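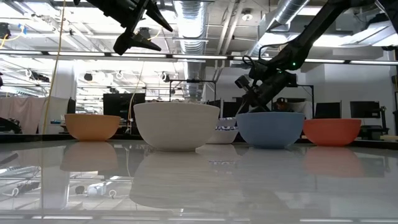
*Bowls in several colors and sizes.*

**Gastholm porridge** is a thick barley dish from the town of Gastholm, eaten mostly from October until spring. The barley is soaked overnight, simmered in milk and topped with browned onions — or, in older homes, with stewed prunes.

## Variants

In the nearby village of Tutico the milk is replaced with broth, and the dish is served as a side. A cookbook issued by the Bang mill lists 19 versions, most of them savory.

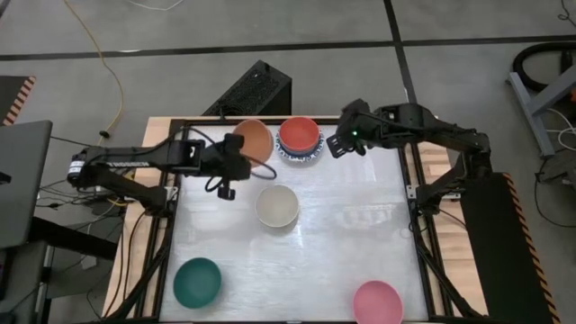
According to one reader of the Trulico food newsletter, the prunes came first and the onions were a later habit picked up from soup kitchens. The cookbook gives no date for either topping.

## See also

- Barley soup
- Milk porridge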